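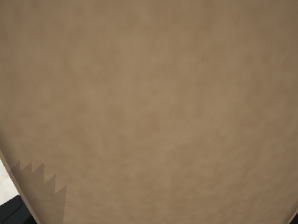
Figure 5. Matte brown surface at close range, computer rendering. Source: Fellham Packaging Study, image set A.

3.2 Surface tone and perceived condition

Returned parcels are usually graded by eye. At the Vurkberg depot, staff sort incoming boxes into five grades before anything is opened, and the grade decides whether the contents go back on sale or to the discount channel. The written guide used there, supplied by Cusis, mentions dents, tears and damp marks but gives no advice on color. We wanted to know whether uneven color alone would lower a grade.

Plain brown board is rarely one even shade. Low-contrast mottling of the kind shown in Figure 5, with lighter patches drifting into slightly darker ones, can be mistaken for staining, and graders in our pilot sessions disagreed about it more than about any other feature. Dents caused almost no disagreement.

The main sample was 2000 boxes returned through the Vurkberg and Msimang depots in November. Each box was graded twice, by different people, without sight of the first grade. Boxes with open seams or missing flaps were left out and are treated in Section 4.

Mottled boxes were graded lower than even-toned boxes of the same age and strength in 13 percent of the matched pairs. The gap was larger at Msimang, where grading is done under older lamps — a difference we did not plan for and could not correct afterward. Crush tests found no loss of strength in the mottled group.

Graders who had worked with the Cusis guide for more than a year were less likely to mark a box down for tone, although the two most experienced groups still differed on boxes with darker corners.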